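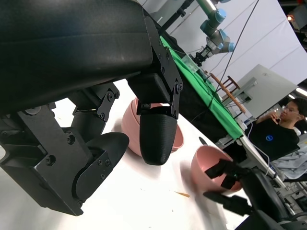 Tundden Shared Kitchen - Tableware & Stores Team

Pink bowls are out of the cupboard this week. Thread on where we are with the bowl sort, for anyone who eats, cooks or washes up at Tundden.

1/ The background. When we merged the upstairs and downstairs kitchens in December, we ended up with two of everything and shelves for one. Plates got done first. Bowls got put off.

2/ We own 148 bowls. That is the full count after going through both kitchens, the meeting room cabinet and the box under the stairs labeled "lids."

3/ The lids are still missing.

4/ The pink ones are the everyday set. Matte salmon color, and they nest, so a stack takes up the same shelf space as a couple of the old soup bowls. They are staying.

5/ The old soup bowls are the Drudach ones with the wide flat rim. They don't nest properly. You get four high and then the stack leans. We are keeping a few for serving and the rest are going.

6/ How we sort: white table, one stack at a time. Take a bowl off, look at the inside, run a finger along the rim, set it down on its own. Good ones go back in a stack. Chipped ones go in the gray crate on the floor.

7/ Please don't put a chipped bowl back on the shelf to be polite. Someone else will just find it at lunch.

8/ Wipe the table before you start. Small bits end up on it from the shelf liners and the craft group's trays, and anything under the bottom bowl makes the whole stack rock. A dry cloth is enough.

9/ Stacking height. The shelf by the sink takes eight pink bowls comfortably. Ten fit, but then you need both hands and a bit of luck to get one out. Eight, please.

10/ Several people asked if bowls should be stored upside down. Top bowl only, if you like. A whole stack upside down is hard to pick up and the edge scuffs the shelf paint.

11/ Jamie Birkett has made new shelf labels. They say BOWLS - DAILY, BOWLS - SERVING and BOWLS - OTHER. I asked for "other" to be called something more useful and we could not think of anything.

12/ Of the total, 57 are going to the Patham reuse shop. These are sound bowls we don't have room for. If you want any for home, take them from the blue crate by the back door before the shop's van comes.

13/ The mixing bowls are a separate job. Don't move them yet. The Thepsuriya supper group uses the big ones and has asked for time to check which are theirs.

14/ Correction to 9 - that is the sink shelf only. The shelf over the microwave is shallower, so six there.

15/ Question from the replies about the dishwasher: pink bowls go on the top rack, tilted, facing the middle. Flat on the rack they collect water in the foot and drip on everything when you lift them out.

16/ Second question, about buying more. No. We have enough for a full lunch, with spares. Roughly 80 people is the most we have ever served at one sitting, and that was with the doors open and people eating on the steps.

17/ Still to do: mugs, the mixing bowls, and the drawer with the whisks in it. Mugs are next. If you have one at your desk that came from the kitchen, bring it down and leave it on the draining board.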